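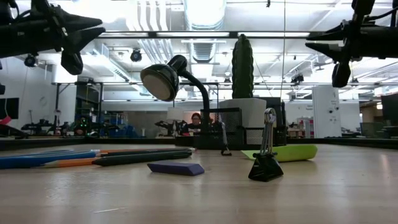 4.2 Comparing the two finger sets on desk objects

The claim we wanted to check is a simple one. Wellus, who supplied the long-finger set, state in their integration notes that a longer tapered finger improves pick success on thin objects lying flat on a hard surface. The notes give no test conditions. Reddy, whose controller we used throughout, repeat the claim in their setup guide and cite Wellus for it. We could find no third source, and we began with the suspicion that the gain, if there was one, came from the slower approach speed that the long fingers force on the controller.

Figure 3. The bimanual cell at Stirncombe before a run, with both grippers raised over the table. In the foreground are the writing implements, the purple eraser and a binder clip, with the lamp and mesh organizer behind.

The object set was kept small and dull on purpose. Pens and pencils roll, an eraser does not, and a binder clip offers either a narrow pair of wire handles or a sloped base that tends to push the fingers apart. We left the lamp, the organizer and the potted cactus shape on the table in every run. Earlier work from our own group cleared the table first, and we now think the numbers in that work were too kind. A gripper that does well on bare wood may do much worse when its wrist has to stay clear of a lamp arm.

We ran 734 pick attempts in total. Of these, 624 are used in the comparison. The remainder were dropped when a loose connector on the left wrist was found in November, and we dropped every attempt from the affected sessions, good and bad alike. Readers who distrust this should know that we distrusted it too, and that putting the attempts back does not change the order of the two finger sets on any object.

On the pens and the pencil, the long fingers were better. The short fingers tended to touch the table before they closed, and the controller read the contact as a completed descent. On the eraser we found no difference we would be willing to defend. On the binder clip the long fingers were worse, in some sessions badly so. The tips flexed outward on the slope of the base and the clip was tipped over before either finger had a hold on it. Wellus do not mention this case.

We then repeated the pen and pencil attempts with the short fingers, this time limiting the approach to the speed the controller picks by default for the long set. This block is separate from the totals given above and contains 300 attempts. Most of the advantage of the long fingers disappeared. A small gap remained, and it was larger for the pencil than for the pens. We have no good explanation for the pencil. Srithong has argued that its smaller diameter matters, Rojanasak that the smoother barrel does, and the data we have cannot settle it.

Three limits on this result should be stated. First, the same person reset the table between attempts and also knew which fingers were mounted. Guveck, who run a similar cell, use a printed placement sheet under a clear mat, and we would do the same if we started over. Second, success was scored from the overhead cameras alone. A pen lifted clear of the table but held by its last few millimeters was scored as a success, which flatters both finger sets, and we cannot rule out that it flatters one more than the other. Third, finger wear was not tracked. The long tips were replaced once, after a collision with the lamp base, and the first 100 attempts after the replacement look slightly better than those before it. The difference is small enough to be noise. It is also close in size to the gap we report for the pencil, so we would not lean hard on either.

For people choosing fingers for a cell of this kind, our reading is that approach speed should be fixed before any finger comparison is made, and that vendor figures which leave it out should be treated as untested. We kept the short fingers on the right arm and the long ones on the left for the handover trials in Section 4.3. The choice was made for reach, with the lamp in its usual position, and should not be taken as a finding about grip.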